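Notebook, bench 2, Castow workshop
December, open day, entry written up same evening from pencil notes

Purpose of the day

Show the hand-held gripper work to visitors from Endia and to whoever walked in off the street. Keep the demo kit running from 10 am to 4 pm without a rebuild. Collect comments on the handle before the next print of the Wimus bracket.

Set-up

Doors at 10. Two stations planned, one ran all day. Station A was the hand-held unit on the white table. Station B was going to be replay on the small arm, but the wrist joint threw the same over-current fault as last month, so I parked it and put the cover on at 10:20. Visitors asked about it anyway. Told them it was down for a fault and left it there.

Power for station A came off the wall side. Extension lead taped along the skirting. One trip hazard found at the doorway by the first group, re-taped with the wide grey tape, no further trouble.

Marker tracking was checked before doors with the Hsieh script (the short version, not the full calibration). Two passes. First pass lost the tag whenever the gripper was rolled past the window side. Dropped the exposure one step and the second pass held. Did not touch it again until lunch. I should have, see below.

Session format

Four people per group, 40 minutes each. Short talk, one demo by staff, then visitors have a go. The task was kept simple: pick up a plastic cup, lift it, put it back inside the taped ring on the practice board. No stacking. Stacking was cut after the dry run, it eats too much time when a cup rolls off and everyone goes after it.

The talk ran long in the first group and was cut for the rest. What they want is to hold the thing. Next time, hand it over in the first five minutes and talk while they use it.

What visitors did with it

Most people grip too low on the shaft. The head is the heavy end, so a low grip makes the wrist do all the work and the tip wanders. Those who put a second hand up near the clamp settled quickly. I would like a moulded rest there, or at least a strip of tape to show where the hand goes.

Nearly everyone squeezes too hard on the first go. The cup flexes, springs out sideways, and they apologise to it. By the third go the squeeze is lighter and the cup stays put. Children were better at this than adults.

Several people lifted straight up and out of the useful range of the overhead view. We never told them there was a ceiling on the working volume. Add to the talk.

The Endia group asked sensible questions, mostly on drift. I gave them the bench result: 70 lifts logged in the week before, tag lost in 4 of them, all four with the head rolled away from the camera. They asked if a second tag on the opposite face would fix it. Probably, at the cost of some weight and another thing to knock. Worth a trial.

They also asked why the housing is printed and not machined. Cost, and we change it every few weeks. They were happy with that.

Faults and stoppages

11:15. Cable caught on the table edge when a visitor turned around with the unit. Connector pulled halfway out. Reseated, recording restarted, one take lost.

12:40. Tag tracking poor after lunch. The sun had moved and the exposure set in the morning no longer suited. Reset and re-ran the Hsieh script. Ten minutes gone. The fix is a blind on that window or a check written into the change-over list.

2:05. Clamp screw worked loose. Nipped up with the small hex key. This is the second time this month. Thread lock on order.

3:30. Disk warning on the recording laptop. Moved the morning's takes to the external drive and carried on.

Blue cup-like object at the tip, for the write-up:

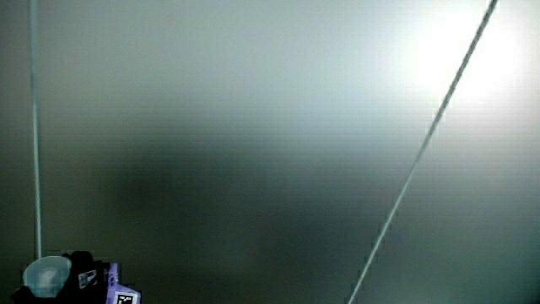
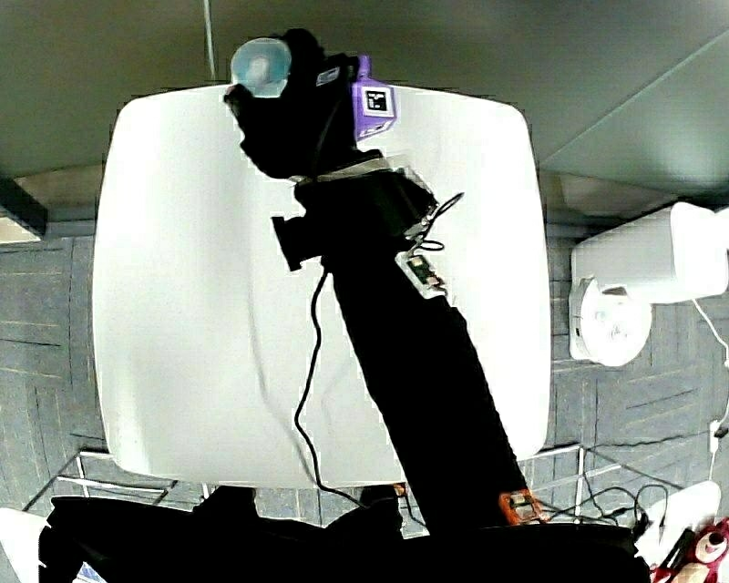

Follow-up

1. Tape band on the shaft to mark the upper hand position. Do this before the next outside visit.
2. Cable route. Try a clip at the clamp and a longer loop, then repeat the turning-around test with someone who has not used it.
3. Thread lock on the clamp screw when it arrives. Check torque after a full day.
4. Second tag trial. Print one Wimus bracket with a flat on the other face, weigh both versions, run the same lift set as last week.
5. Exposure check at every group change. Add to the card.
6. Station B wrist joint. Swap the driver board first, motor after that. If the fault follows the board, send it back.
7. Send Endia the drift table and the bracket drawing. They asked for the drawing as a PDF, they can't open our native files.

Stock used: one roll wide grey tape, two hex screws, a sleeve of plastic cups (several cracked at the rim, binned). Laptop left copying overnight, external drive in the top drawer.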